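Re: Willems in the Rollinberg muster roll
Print this message | E-mail this message 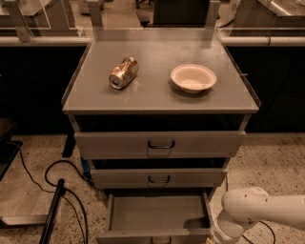

1. The quoted message

Bart Van der Linden wrote:
> The roll has a Willems, drummer, discharged in July after 16 months.
> The Flornari family papers have a Willems who was a teamster with the
> same company. I take these to be one man. The pension index gives
> file 490 for him. Does anyone have the full file?

2. Reply

I have read file 490. It belongs to the teamster. The drummer has no pension file under that spelling, and I also tried Willems with one L and with a final Z.

The claim runs to four affidavits. Three are from men of the company and one is from a neighbor. All three of the company men place him with the wagons at the time of the July discharge, and two of them have him still driving the following winter. If they are right, he can't be the man discharged on the roll.

The age is also off. The drummer is entered as 16 at enlistment. The teamster's widow gives an age at death that would make him well over 30 in the same year. Widows' statements are often wrong by a few years, but a gap this large needs another explanation.

The transcript of the roll that most of us use was made from the Vemach copy, where the remarks column is faint. I would check "discharged" against the original before relying on it. The same clerk's abbreviation for "detached" is very close.

Until that is done I would keep them as two entries. A father and son is possible, but I have found no baptism that ties them together.

Nele Van Loon

Comments

bvdl: Thanks. I had not seen the affidavits. Splitting the entry in my tree tonight.

rollreader: The original does read "disch." for the drummer. The line below is the detached one.

K. P.: Is the neighbor's affidavit dated? Mine from the same county was not.

Print this message | E-mail this message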